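巡回ロボット導入後の休憩室点検手順(清掃担当者向け)

Deltwoodでは6月から、休憩室の忘れ物確認とごみ箱の点検を巡回ロボットに移します。担当者が毎回すべての部屋を回る作業はなくなり、届いた報告を見て判断する作業が中心になります。開始前に、シミュレーション画面で判断の練習をしてください。

1. 管理ソフトCellisを開き、「練習」を選びます。
2. 部屋の画面を順に確認します。1回の練習は27件です。
3. 床や座面、台の上にある物を「備品」「忘れ物」「ごみ」「不明」に分けます。形がはっきりしない物は「不明」にします。
4. ごみ箱とごみ袋は、位置だけを記録します。
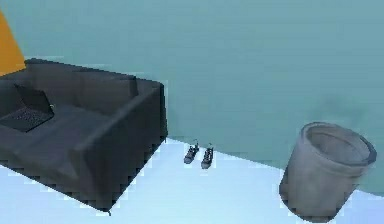
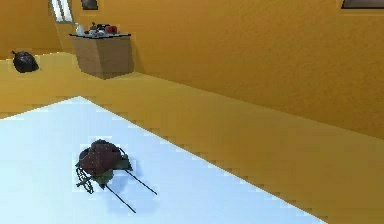
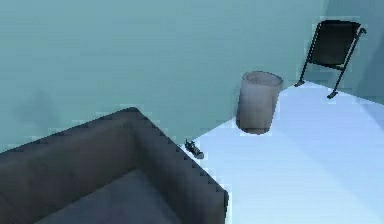
練習用のシミュレーション画面。1枚目はソファにノートパソコン、床にスニーカー、3枚目は壁際にごみ箱と折りたたみ椅子。

ノートパソコンは「忘れ物」です。白い台の上の物のように見分けにくいものは、無理に名前をつけず「不明」で送ってください。「不明」が多くても評価には影響しません。

5. 送信後、Keegan Rakenaの判定と食い違った件が一覧に出ます。3件以上あれば、同じ練習をもう一度行います。

本番では、報告は担当者の端末に届きます。現場へ行くのは「忘れ物」と「不明」のときだけです。空いた時間は、これまで後回しになっていた窓と空調まわりの清掃に充てます。勤務時間と人数は変わりません。

端末の貸し出しはTamara Tkachuk(内線47)まで。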